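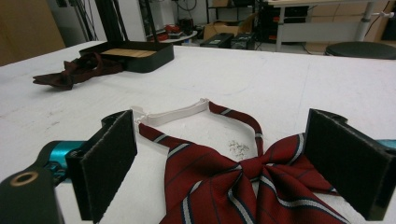 A striped bow tie with an adjustable strap between the padded fingers of a hand-held gripper.

Machines at work: small garments remain the hard case

Chore robotics has had a reasonable year on paper. Floor cleaning is settled, bin picking in warehouses is close to it, and the two-armed towel folders are now dull enough to be left running at trade stands. Clothing accessories are another matter, and the bow tie is a fair test of why.

A pre-tied bow has a thick knot, two soft loops, a narrow band and a plastic clasp, all joined together. Each part behaves differently when gripped. The knot can be squeezed hard. The loops crease if they are. The band twists as soon as one end is lifted, and the clasp is small enough to vanish between two flat fingers. Diagonal stripes make matters worse for vision software, which tends to read a change of colour as an edge or a fold.

Udard, which handles returns for formal hire shops, ran 1,399 pick attempts on mixed ties and bow ties at its Flinmont site. Lifting an item from a flat table was dependable. Laying it down again with the band untwisted was not, and opening or closing the clasp was dropped from the trial after 51 attempts. A practised sorter takes 11 seconds to straighten a bow tie, check the clasp and put it in a tray. The arm needed longer than that simply to find the band.

Kolev's approach is to collect more handling data with hand-held grippers, worked by people at an ordinary table. The current set holds 2,662 recordings of neckwear being picked up, turned and put down. The finger pads matter more than expected: soft facings hold the fabric without marking it, though they give little purchase on smooth plastic.

Laveo has gone the other way and fixed a shaped peg to the bench, so that the band is hooked over it before anything else is done. This removes most of the twisting. It also needs someone to do the hooking.

For hire shops and laundries, the position is unchanged. Machines can carry neckwear between stations and sort it by colour. Straightening, fastening and boxing are still hand work, and we would not budget otherwise for the coming season. Udard plans to repeat its trial in August with the clasp step put back in.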